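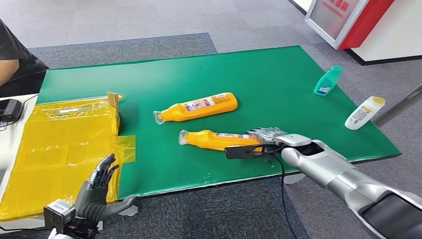
Bench notes, 10/04/2026 – handling rules, bottle bagging

Went through the rule sheet for the Vidmar bench again after 15 runs. Changes below apply from the next run on.

Grip. Take a bottle lying down by the base end, cap pointing away from the hand. No fingers on the cap or nozzle. Same rule for both orange bottles and the white one.

Bag. Lay it flat on the left before the arms are enabled. Wrinkles are fine. If the bag slides more than 5 cm, stop and log it as a reset, not a fail.

Cables. Check the slack under the right gripper before each run – it must not catch on the board edge at full reach. The Tornix checklist only asks for this once a shift. We do it every time.

People. Anyone seated at the table keeps hands off the green board while the arms are live. One person holds the stop button and does nothing else.

Speed stays at the low setting until the December review. Still open: whether upright bottles need their own grip rule. The sheet has 2 lines on it and they disagree.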